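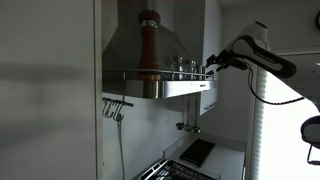
4. Recording and submitting an incident report

This section covers reports of hate speech, threats and damage to places of worship entered in Nelska by trained intake staff. Reports taken by phone are covered in Section 5.

Caution: Nelska does not alert the police. If a person is in danger, call emergency services before opening a report.

4.1 Opening the report

1. Sign in and select New Report. The form opens on the Location tab.
2. Enter the street address or the name of the building. For an incident online, select Online and paste the full link.
3. Enter the date and time given by the reporting person. If the time is unknown, leave the field blank. Do not enter 00:00.
4. Select the incident type. Up to 3 types may be assigned to one report.
5. Type the account in the Statement field, in the person's own words. The limit is 2,000 characters – longer accounts go in as an attached file.

Note: Slurs and threats are recorded as spoken or written. Do not replace letters with symbols, as the search function will not find them.

4.2 Consent

1. Read the consent text on screen to the reporting person.
2. Select Share, Share Without Name or Do Not Share.
3. Enter your staff code and select Confirm.

Reports marked Do Not Share are counted in the regional totals only. They are not visible to partner offices in Varkeck or Conora.
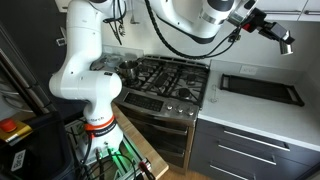 Franka Emika arm at a gas range.

4.3 Submitting

1. Select Check. Missing fields are outlined in red.
2. Correct the fields and select Submit. A report number is shown.
3. Give the number to the reporting person.

Caution: A submitted report cannot be edited. To add facts, open a follow-up under the same number.

If error 63 appears, the attachment is in a format the server does not accept. Save it as a PDF and repeat step 1. Error 126 means the session has expired – sign in again and open the draft from the Drafts tab.

Access requests: Karim Zerouali, Conora office.
Section revised Nov 12, 2025.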